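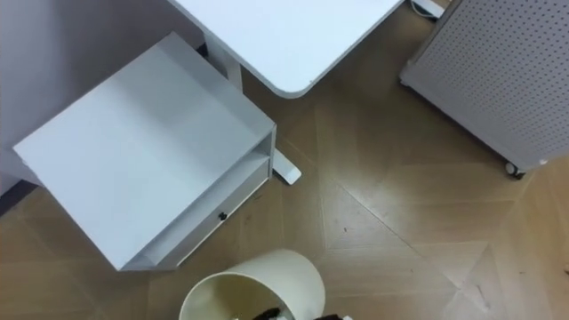

Why Do Floors Creak at Night?

It is bedtime. The lights are off. Then, out in the hall, the floor goes crrrk.

Before you blame a ghost, meet the real suspect – wood.

Wood used to be part of a tree, and trees are full of tiny tubes for carrying water. Even after a tree has been turned into planks, those tubes can soak up dampness from the air. When they do, the plank swells a little. When the air dries out, it shrinks again. A floor does this all year long and never asks permission.

Now think about an evening in October. The house warms up during the day and cools down after supper. Planks, nails and beams all change size by a hair, and not at the same speed. Something gets stuck, pushes, and slips. Crrrk!

Footsteps do it too. Your weight bends a board, and the board rubs on its neighbor or slides along a nail. Grown-ups sneaking to the cookie jar know exactly which boards to skip.

Mi-kyung Seol, age nine, made a creak map of her upstairs hall. She marked the noisy spots with paper dots and tested them again at breakfast. Two had gone quiet. The one outside her brother's door was louder than ever.

Try a map of your own. Socks are best, and so is asking first.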